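Dorodstead bench notes, December

Cable day, mostly. Khoa found the left conduit rubbing at the shoulder again, so we pulled the ties and gave it 60 mm more slack. I reprinted the base clip with 38 percent infill – the old one had a crack right through the screw hole. Homed both arms afterward, no complaints from the driver.
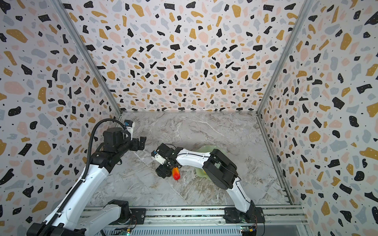 Slack at the wrist was my big worry, and I still want a second opinion on it from Olga. The conduit runs up the left arm and loops over the top of the wrist housing before it goes in, which I like better than the tight bend we had in the first build. Right arm just has the skinny black cable and is holding the red-and-orange toy in its gripper. I set the grip force to 3 on the Skusum scale, and Mihret thinks we can go lower. Maybe! I'd like to swap the finger pads before we mess with that number.

Wrist camera next. Exposure was still on auto, and the marble floor throws a lot of light back, so I locked it and took the gain down to 7. The strawberry has a decent clean edge now, leaves included, but there's still glare low on the right by the yellow pepper. Might try a diffuser on the overhead.
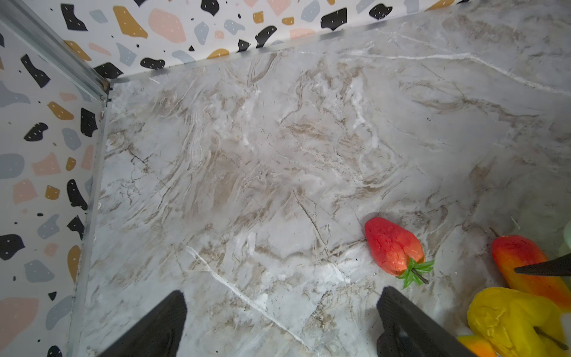
Still to do

Order pads from Dristel (Beryl has the login). Label the wires by the right base plate. Ask Palesa if she still wants the old clips.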